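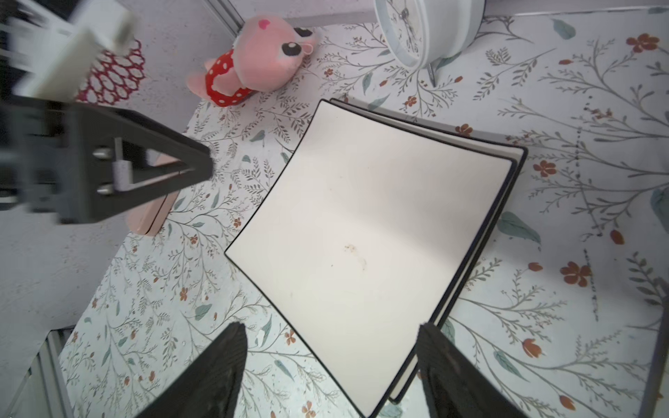
By the Flirnow Table Rentals office
Updated Thursday, November 10, 2022

Frequently Asked Questions

Flirnow rents plates, glasses, flatware, serving pieces and table linens for parties at home and in small halls. Most questions we get by phone are answered on this page. If yours is not, call the office or leave a note on your order.

Jump to: Ordering | Delivery and Pickup | Dishes and Glassware | Linens | Cleaning and Returns | Damage | Payment and Cancellations

ORDERING

Is there a minimum order?

There is no minimum if you pick up from our counter on Norum Street. For delivery, the rental total has to be at least $449 before tax. The delivery charge does not count toward the minimum.

How far ahead should I order?

As early as you can for May, June and December. For the rest of the year, 14 days is usually enough to get the pattern you want. We take shorter orders when the stock is on the shelf, but you may have to accept a second choice.

Can I place an order online?

Yes. Orders go through our Skesimum account page. You will need an email address and a phone number that somebody will answer on the day of the event. You can also order at the counter.

I don't know my final guest count yet. What should I do?

Order for the largest number you think is likely. You can lower the quantities until 14 days before your event without a charge. You can raise them at any time if we have the pieces.

How many extras should I get?

For a seated dinner, one extra place setting for every ten guests covers most mistakes. For a buffet, get more small plates than you think you need. People put one down and take a clean one. Glasses go even faster, especially outdoors, so allow two per person for an afternoon and three for a full evening.

Can I see things before I rent them?

Yes, the sample room is next to the counter and you don't need an appointment on weekdays. Bring a napkin, a paint chip or a piece of ribbon if you are trying to match a color. The light at the back of the room is yellow, so take the sample to the front window before you decide.

Can I borrow a sample to take home?

You can sign out one plate and one napkin for two nights. Full-size tablecloths stay in the sample room.

DELIVERY AND PICKUP

Where do you deliver?

Anywhere inside the county, plus the lake road as far as the Gulyás farm stand. Past that point, call us for a price. We don't deliver by boat, and we don't cross the private bridge at the north end of the lake with the truck.

What time will the truck come?

You choose a morning or an afternoon when you order. The driver calls before leaving the previous stop. We can't promise an exact hour on Saturdays.

Does the driver carry things inside?

The driver will bring the crates to the first dry, level spot on the ground floor. Stairs and elevators cost extra and need to be on the order ahead of time. A driver working alone can't take crates up a spiral staircase.

Do you set the tables?

No. We deliver, pick up and wash. If you need people to set up and serve, the counter has a sheet of local helpers. You arrange and pay for that yourself.

Will it fit in my car?

A dinner for 14 fits in the back of most hatchbacks with the seats down. Glass crates can't be tipped on their sides, so measure the height of the opening. Please don't plan on putting crates on the roof.

When is the counter open?

Monday through Friday until 7 p.m., Saturday until noon. Closed Sunday. In August we also close on Mondays for inventory.

DISHES AND GLASSWARE

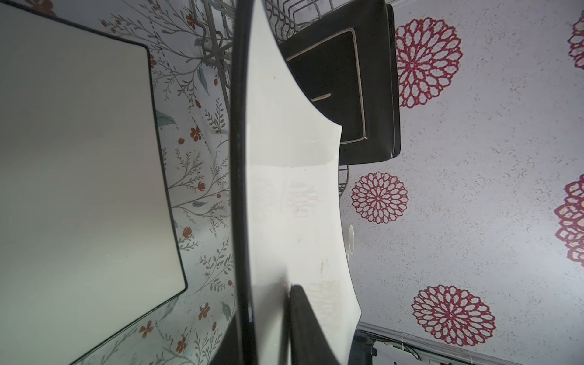

Can I mix patterns in one order?

You can, and each piece is priced separately, so mixing doesn't change the cost. Two patterns that share one color usually look planned even when the shapes are different. If the cloth is busy, choose plain plates. A white square plate with a thin black rim is easy to pick out even on a white floral print with orange-red blossoms and teal leaves, where a white plate with no rim can get lost. If the cloth is plain, you have more freedom, and a patterned salad plate on top of a plain dinner plate is a common choice. Ask at the counter if you want to lay out a full setting in the sample room before you sign.

Do square plates take up more room than round ones?

Yes, at the corners. At a rectangular table, allow a few more inches per person than you would for round plates of the same width. At a round table, square plates crowd the flatware, and we would suggest round ones if you are seating the table to its limit.

Are the dishes clean when they arrive?

They are washed, dried and wrapped, and you can use them straight from the crate. Glasses sometimes pick up a little lint from the crate liner. A dry cotton towel takes it off.

Can the dishes go in a microwave or oven?

Anything with a metallic band has to stay out of the microwave. Our plain dinner plates can be warmed in a low oven. None of our plates can go under a broiler. Glass serving bowls should not go in an oven at any temperature.

Do you have enough for a very large party?

Our biggest single order went out with 3240 pieces on it, counting forks and teaspoons. That took most of the plain white stock. For anything near that size, call before you book your hall.

Do you rent children's dishes?

We have small plates and short tumblers in hard plastic, in white only. High chairs and booster seats are not something we carry.

What about pots, chafing dishes and coffee urns?

Chafing dishes and urns, yes. Fuel for the chafing dishes is sold separately, and unopened cans can be returned for a refund. We don't rent pots or pans. The large urn takes close to an hour to heat up, and it should be on its own outlet.

LINENS

What size tablecloth do I need?

Measure the length and width of the table, then add twice the drop you want on each of those numbers. A drop of 10 inches is comfortable for sitting. To reach the floor on a standard table, use 30. Write the table size on the order as well as the cloth size and we will check the arithmetic.

Do linens come pressed?

They come pressed and folded, so there will be fold lines. If you want the lines out, lay the cloths the night before and run a steamer over them. We can send cloths on hangers for an extra charge per cloth.

Can I use my own tablecloth with your dishes?

Of course. Wash a new one before the event if it has never been washed. Some dark colors rub off on the underside of plates and on sleeves.

Can I put candles on the cloths?

Yes, in a holder with a base wide enough to catch drips. Wax can often be removed. Scorch marks can't, and a scorched cloth is charged at full replacement.

Can I pin or tape things to the linens?

Safety pins are fine along the hem. Please don't use tape, staples, glue dots or straight pins.

CLEANING AND RETURNS

Do I need to wash anything?

No. Scrape the plates, empty the glasses and put everything back in the crate it came from. A quick rinse is appreciated if the crates will sit overnight, and please drain them well afterward.

How should I pack the linens?

Shake out the crumbs and let damp cloths dry over a chair or railing before they go in the bag. Mildew sets in quickly in warm weather and doesn't wash out. Don't use trash bags. They get thrown out by mistake, and you would be charged for everything in them.

What if I return things late?

Each extra day is charged at one quarter of the rental price. After 7 days we treat the order as a purchase and bill for replacement.

We found one of your forks a month later. What now?

Bring it back. If you were charged for it, the charge comes off. The same goes for spoons, which turn up in trash cans and lunch bags more than anything else we rent.

DAMAGE

Is there a damage waiver?

Yes, it is optional and added as a percentage of the rental. It covers breakage and chips in normal use. It does not cover missing pieces, burned linens or anything left out in the rain.

What should I do with broken pieces?

Wrap them in newspaper and put them in the crate marked BREAKAGE. We need to see the pieces to apply the waiver. Please don't mix them in with whole glasses.

Am I charged for stains?

Food, wine and coffee are expected and there is no charge. Ink, paint, candle dye and rust are charged according to what our laundry can do with them. If you know what made a stain, write it on the tag tied to the bag.

PAYMENT AND CANCELLATIONS

When do I pay?

Half when you book, and the rest when the order leaves our building. We take cards and checks. Cash is accepted at the counter only.

What if I need to cancel?

Up to 14 days before the event, you get everything back. After that we keep the first payment. If you move to another date within the year, we carry it over to the new order.

Do you give a discount to schools and churches?

We take ten percent off weekday rentals for both. Bring a letter or a tax-exempt certificate the first time and we will keep it on file.

Can somebody else pick up my order?

Yes, if you put the name on the order beforehand. The person picking up signs for the count, so ask them to check the crates at the counter before loading.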